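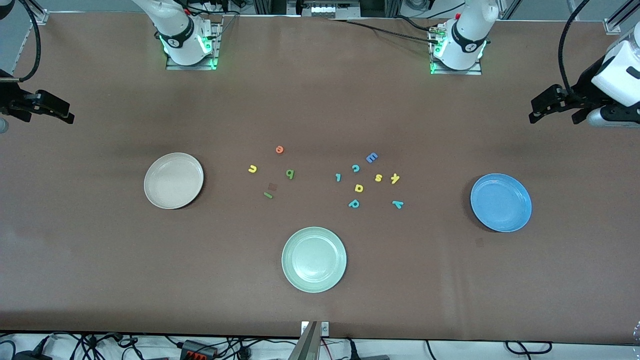 Figure 1. The two arm bases on their mounting plates, with the rack behind the table.

Tharun Chettiar
Lidum Running Lab, Storkumside

4. What the long runs told me

I'll admit I went into this section with a favorite. I've run the Nendari trail race twice, and both times I blew up on the last climb, so I badly wanted the data to say that early pacing is everything. It says something a bit messier than that (sorry, past me!).

We had 1,856 finishers with clean split times, and I sorted them by how much they slowed down between the first and second half. The people who went out fast did fade, no surprise there. But the runners who faded least weren't the slow starters either. They were the ones who had done at least four long runs on hills in the build-up, whatever their opening pace looked like. I reran the numbers without the first-timers and the pattern held up, though the gap got smaller.

The training logs are the shaky part. Runners filled them in themselves, and I know from my own log that a "long run" in September can mean a proper slog up Frimpong Ridge or a jog with two coffee stops. We took out entries with no distance or no climb listed, which left us with 2,920 usable runs – fewer than I'd hoped for, but enough to work with.

Weather bothers me too. The race started at 7 a.m. and it was already warm, and the back half of the field spent far more time in the sun than the leaders did. I tried adjusting for finish time and it moved things a little, but I can't pull heat and fitness apart with one race. A second year with a cooler start would help a lot, and I'd love to see somebody try it on a flat course as well.

I also looked at age, and I really expected it to matter more than it did. Once the hill runs were in the model, it hardly changed the fade at all.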